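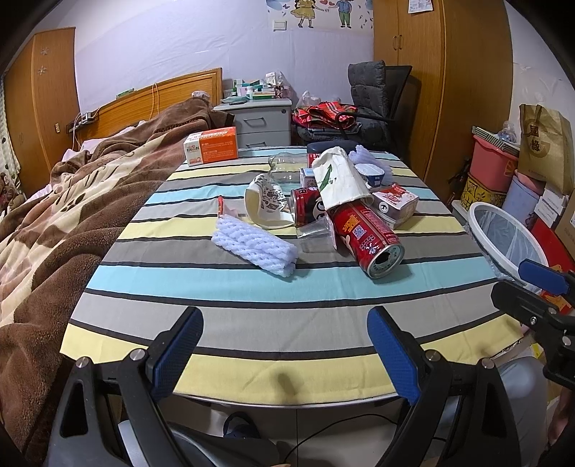 A table with a striped cloth and a white foam mesh sleeve.

Young owls go back to the forest above Tarkitum

TARKITUM, February 17, 1999 — Three young barn owls were released last night at the edge of the Gurnon woods, after 18 days in the care of the Movberg Wildlife Station.

The birds were found in December inside an old grain store which was going to be pulled down. Workers stopped the job and called the station. The owls spent the first weeks with a local keeper, Tín Tạ, until a place at the station became free.

"They were thin, but they had no broken bones," said Ghazala Paracha, head of animal care. "We gave them food and quiet, and we kept people away from them."

The station has put up two nest boxes close to the release place. Maximiliano Sepúlveda, field officer, will check them every 20 days until summer.

Residents who find an owl on the ground are asked not to give it water or food. Please put it in a closed box with air holes and call the station.

Contact for the press: Mỹ Mai, Movberg Wildlife Station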